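Trasbridge, 2/21/18

**Children's shoe exchange opens again in the Ginstead hall**

The children's shoe exchange in Trasbridge has opened again for the season, in the side room of the Ginstead hall. It is the second year that the exchange is held, and the organizers are hoping that this time the summer shoes will be ready before the warm weather comes and not after it. Last year the sandals were put out very late, and many families had already bought new ones by then.

The idea is simple. A family brings a pair of shoes that the child has grown out of, and takes home another pair in a bigger size. If there is nothing suitable on the day, the family receives a paper slip and can use it at any later time until the end of September. Families who have nothing to bring can also take a pair. They pay two dollars, and nobody is asked for a reason at the door.

Until now 248 pairs were handed in, and 223 of them were good enough to go on the shelves. The rest had broken soles or missing straps. These are not thrown out immediately, as the buckles and the laces can often be used to repair some other pair, and there is a tin for them under the sorting table.

Most of the pairs that came in this month are winter boots, which was expected. But there is a surprising number of sandals and party shoes too, and it is these which give the most work. A rubber boot can be rinsed under the tap and it is finished. A dressy sandal has a thin strap, stitching, a small buckle and often some kind of decoration, and each of these must be looked at before the pair can be offered to another child.
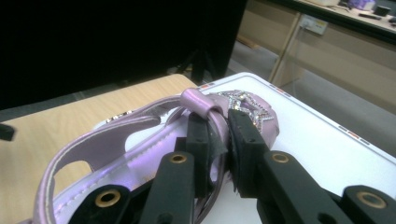 The shiny shoes are also the ones children go to first. On the opening morning the boots were standing quietly in their rows, while in front of the low shelf with the glittery pairs there was a small crowd, and some discussion about whose turn it was. Lavender and silver are the favourite colours this year, and anything with a star on it does not stay long. One pair was on the shelf for less than 10 minutes.

For this reason the exchange has made a rule that shoes can not be reserved. A child should try on both shoes, stand up in them and walk to the window and back. Parents are asked to press at the toe and to check that the heel strap does not rub. It happened last year that shoes were chosen for the colour only, and came back one week later because they pinched.

For those who would like to bring sandals, the exchange has put a note on the door about how they should be prepared:

- Close the buckles, and tie the pair together with a piece of string or a rubber band.
- Wipe the inside with a damp cloth and leave the shoes open overnight to dry. Please do not put them on a heater, as the glue can become soft.
- Shiny or metallic surfaces should be cleaned only with a soft cloth and a little dish soap. A stiff brush leaves scratches that can not be taken away.
- If stones or beads are missing from a decoration, say so when you hand the pair in. It is not a problem, but the loose ones should be looked for, because small children put them in the mouth.
- Write the size on a piece of masking tape and stick it under the sole. The printed number is often worn off.

The question about stones and beads was discussed quite long before the opening. Some parents found that decorated shoes should not be accepted at all for the smallest sizes. In the end it was decided that they are accepted, but every stone is tested with a fingernail, and if one of them moves, the pair goes to the repair box. Pairs for children under three years are kept plain. This seems to be working well, although it takes more time, and the sorting evening now finishes later than before.

The repair box itself is taken once a month to Orakzai, the shoe and leather shop beside the post office. The shop sews loose straps and changes buckles, and it asks only for the cost of the thread and the parts. Stitching along the edge of a sole is the most usual repair. When a few stitches have opened the shoe still looks good from above, so this is easily missed, and it is better to bend the sole a little and look along the side.

The shelves are also new. Last year the shoes stood on the floor in cardboard boxes, and it was difficult to see what was there - the parents were kneeling and digging, and often one shoe of a pair was found at the other end of the room. The hall has now put up five long boards along the wall, with the sizes painted on the front. The money for this came from the autumn market and from Purus, the laundry on the main street, which also washes the cloth shoes without charge. Together it was $3518, and what is left will pay for the heating of the room until spring.

Single shoes are still a small mystery of the exchange. There is a basket for them beside the door, and everybody who lost one last season is welcome to have a look. At present it holds mostly rubber boots, a few slippers and one very small skate. They are kept until September and after this the usable parts go into the tin.

What is needed most just now are the middle sizes, from 10 to 13 in children's numbering, especially runners and indoor shoes for school. Of toddler shoes there is more than enough, and the exchange asks families to keep these at home for some weeks more if they have the space. Adult shoes are not accepted. Several bags of them were left outside the door in the snow, and they had to be carried away by car.

The side room is open on the first and the third weekend of each month, in the morning only. Entrance is from the parking lot, not from the street, and strollers can be left in the corridor. There is a bench for trying on, but it is a short one, so a little patience is asked for when it is busy. Please bring thin socks for the children if you are looking for sandals or dress shoes, as thick winter socks make it hard to judge the size.

Shoes can also be left on weekdays in the green bin inside the main door of the hall, as long as the hall is open. The bin is emptied every second evening. Pairs that are handed in this way receive a slip too, if a name and a phone number are put in the bag.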